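1 January 2020

New Year's Day, and I went to work. Cường Khúc wrote to me last night that the Gosow set must reach 300 good examples before we train again, so I took the early bus and had the room for myself until lunch.

The task is still the cloth one: pick up the soft thing, bring it to the basket, let go. It sounds easy. My first tries were too fast, and Kha Đàm has told me many times that the model learns my hurry together with my movement. So I made myself slow. Close, wait, lift, wait.
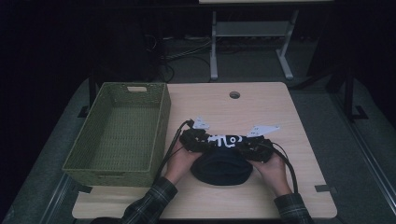
Gripper in both hands, over the dark blue cloth. Green basket on the left.

I threw away nine examples in the morning. In most of them I had turned the marker panel too far, and the tracking jumped. File 3460 I kept, although I am not sure about the end of it. I will ask Kha.

My wrists are tired now. The cables pull a little each time I turn to the left, and I should tape them to my sleeve, as they do it in the Stusa group. Rice and eggs for dinner. I must call Mother before she sleeps.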